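Osvaldo Sales has been making pickles in the same rented kitchen in Fleswood for long enough that the floor slopes toward the drain in a way he swears it didn't when he moved in. I'd been buying his dills at the market all summer, and in October I finally asked if I could come by and bother him with questions. He said sure, come at six in the morning. I thought he was kidding. He was not kidding!

By the time I showed up he already had the dill washed and the radio going. His business is called Bromum (his daughter picked the name, and he still spells it out on the phone for people) and it's just him and Kalevi Leinonen, who used to bake bread and says he got tired of flour in his ears.

I asked Osvaldo how he got started and he laughed. "I had too many cucumbers," he said. "My neighbor moved away and told me to take whatever was in the garden. I made two crocks. One of them was terrible. I mean really terrible, I buried it."

And the other one?

"The other one I ate in a week."

He learned the rest from his aunt, over the phone, mostly by being yelled at. She never gave him amounts. It was always a handful of this, salt until it tastes like the sea, leave it until it's ready. So he bought a scale and started writing things down in a notebook, and that notebook is now on its last few pages and smells like garlic from across the room. He let me flip through it. Batch 227 just says "NO" with two lines under it.

"Too warm," Kalevi said, looking over my shoulder. "We had that heat wave and I said move it to the back. He didn't move it to the back."

"I moved it to the back," Osvaldo said.

"The next day."

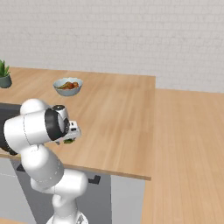 I wanted to know about vinegar, because my own pickles are the vinegar kind and I was feeling a little judged. Osvaldo was nice about it. He likes a vinegar pickle on a burger, he told me, and he keeps a jar of the Queiroz ones in his fridge at home. But for his own stuff it's salt and water and time. He goes by the weight of the water, he doesn't use anything with iodine in it, and he throws in a grape leaf if he can get one - an oak leaf if he can't.

"People get scared when it goes cloudy," he said. "Cloudy is fine. Cloudy I like. If it's fuzzy and pink, then call me."

They put up about 1000 jars last season, which sounded like a lot to me and sounded like not enough to Kalevi. He'd like to get into the Stimik grocery over in the next town. Osvaldo isn't so sure. Stores want every jar to taste the same, he said, and his September cucumbers don't taste anything like his July ones, so what's he supposed to do, apologize?

They went back and forth on that for a while and I just sat there eating green beans out of a jar. (The beans are so good. Get the beans.)

Before I left I asked what a beginner should try first, and they both said cabbage at the same time. Then Kalevi said carrots, and Osvaldo gave him a look, and I had to go because my parking was up.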